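Notebook, Groreck gripper set, cutlery task
Jan 14, 2024

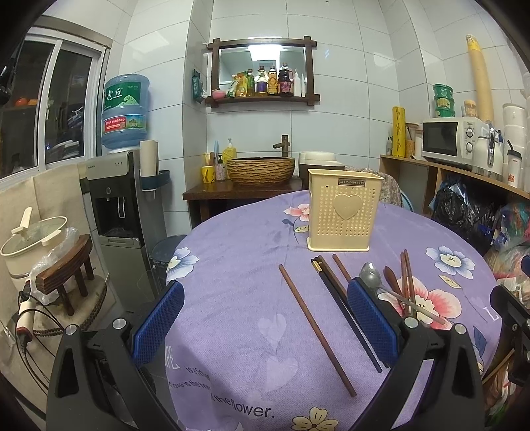 Chopsticks again! I know Dilwyn wanted us to finish the cup episodes first, but the cutlery job (everything off the table and into the holder, one piece at a time) is the one where the last training run did worst, so I've bumped it to the front of the queue. The target is 100 good episodes for this table layout before we change anything big. What I like about this layout is the mix of colours on one cloth. The black pair with the gold bands on the tips stands out nicely against the lavender, and so does the metal spoon, but the brown chopsticks and the wooden spoon are all near enough the same family that the model can't get away with going on colour alone. The holder with the heart on it stays behind the cutlery, which means every episode finishes with a reach away from me, and I want plenty of those.

Tally so far: 39 kept, 2 binned. One of the binned ones was me starting the recording and then scratching my nose. The other was a proper fumble, where I got a chopstick halfway up, lost it, chased it over the cloth and ended up pinching it by the very end. I dithered over that one for ages. Saoirse's rule is that a recovery is worth keeping if you'd be happy to see the arm copy it, and I would not be happy to see the arm copy that.

Notes on the grip, for whoever picks this up next. Come down square across the chopstick, so the pads meet it side on. If you come in along its length it rolls, every time, and the tablecloth bunches up with it. Close slowly for the last little bit. I was snapping the jaws shut early on (habit from the cup work, where it doesn't matter) and when I played those back the close was over so fast there was hardly anything for the model to learn from. Went back and slowed down from episode 12 or so onwards, I should have written down exactly which one, sorry Paula.

Spoons are a different business. The metal one wants picking up by the handle, a bit back from the bowl, and then it hangs nose down and drops into the holder quite sweetly. The wooden one is fatter and you have to open wider than you think. I keep clipping it on the way in. Not hard enough to bin, but Monique will spot it when she does the labels, so Monique, yes, I know.

Order of picking: we argued about this on the phone. Monique wants a fixed order, nearest first, because it makes the labels easy. I've been going for whatever is least tangled, which is how I'd tidy a table at home and I think gives the model more to chew on. We've settled on half and half. The fixed ones have F at the front of the episode name and the free ones don't have anything.

Between episodes I scatter the lot by hand and try not to be tidy about it. It's surprisingly hard! Left to myself I lay everything pointing the same way like I'm setting for dinner. Safta's trick is to gather them all in one fist and let go from a few inches up, then only rescue anything that lands on the floor. I've switched to that.

Skudley upload was fine for the first batch and then sulked. It stuck at the same file twice, I renamed the folder without a space in it and off it went. Could somebody put that in the setup notes, please, because I'm sure we learned this in August and then all forgot.

One thing I'm less sure of: the patterned cloth. Ilie's old set was all on plain tables and the Kiridach one is mostly bare wood, so this is the first time the model will see writing and flowers under the cutlery. Dilwyn thinks it'll cope. I'd like to hold back a few of these episodes for testing and see what the current version makes of them before we train on any. Paula is going to pick which.

To do
Finish up to 100 on this layout
Swap sides, holder nearer to me, same cutlery
Wipe the finger pads, check the screws on the jaws are tight
Ask Saoirse whether two chopsticks picked up at once counts as a fail (I did it by accident and it was lovely)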